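The bus to Tirnthorpe takes forty minutes longer than the timetable says it does, so I walked into my first live poker tournament with my coat still on and the cards already in the air. They'd sold my big blind without me! Well, posted it, technically, but that's how it felt.

I'd been playing online since July, small stuff mostly, sat on the sofa with a cup of tea and the sound off. I thought I was fairly good. Piyumi Khan, who taught me the game and has been dragging herself round the northern card rooms for years, thought I was fairly good *on the sofa*, and she said so more than once on the phone the night before.

She had a point. Online, the software tells you whose turn it is. It tells you what's in the pot. At the Urban (the card room is upstairs, over the snooker) you have to keep track of all that yourself while a man in a fleece riffles his chips at you, and within 2 hands I'd acted out of turn and apologised to a dealer who hadn't spoken to me. I then put in a single big chip meaning to raise, said nothing, and learned that one chip without a word is a call. Everybody at the table knew that rule. I do now.

My starting stack was 3000, which sounds lovely until the blinds go up. I folded for the best part of an hour. I folded ace-nine, I folded a pair of fours, I folded king-jack suited under the gun and felt terribly grown-up about it – and then I looked down at pocket queens, raised, got called by the fleece and saw a flop of ten, six, two.

I bet. He called. I bet again on the turn, a harmless-looking three, and he called again, and I swear I could hear my own pulse over the snooker. River was a king. He shoved. I thought about it for ages (sorry, everyone) and threw the queens away, and he very kindly showed me a busted flush draw and stacked my chips in a neat little tower. 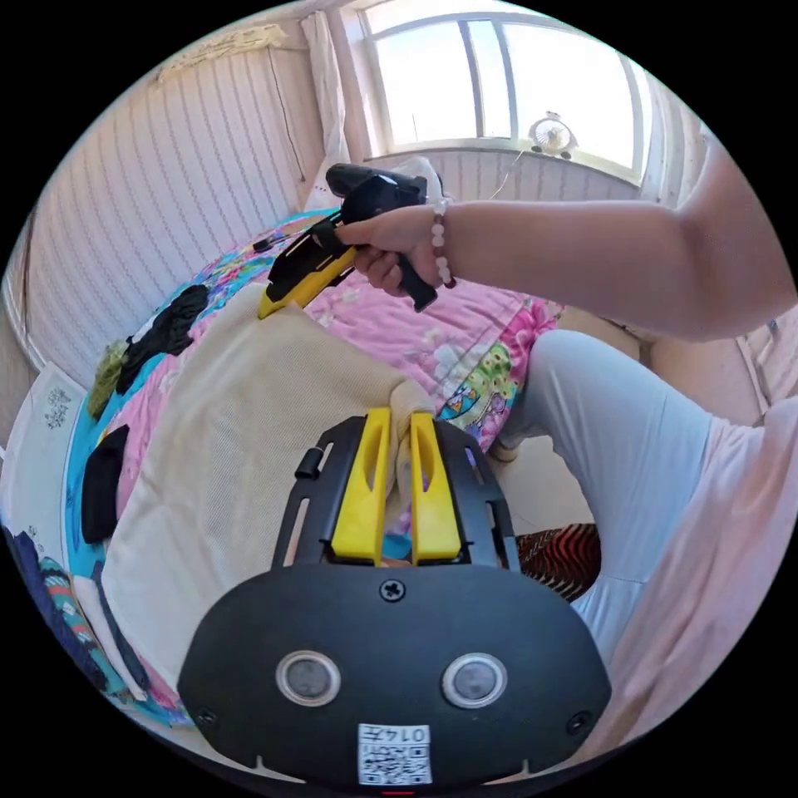

*Two yellow fingers and a fold of cream blanket.*

Piyumi's verdict, over chips of the potato kind at the break, was that I'd played the hand well for two streets and then got frightened. "You'd have called that at home," she said. I would have! At home I'd have clicked the button before I'd even finished looking at the king.

After the break I was down to crumbs, so I did what short stacks do and went all in with ace-eight. It held. I did it again with sevens and that held too, and suddenly I had people to play with. A cheerful woman from Ikberg on my left kept asking what I did for a living, and I'm still not sure if she was being friendly or fishing for tells.

I went out in 19th, king-queen against ace-king, all the money in before the flop and no help on the board. There were 40 of us at the start and the last few got paid, so that was nowhere near the money. Joltetti, who ran the evening and seems to be known by that one name only, shook my hand and told me when the next one was.

I've put it in the diary. I'm getting the earlier bus.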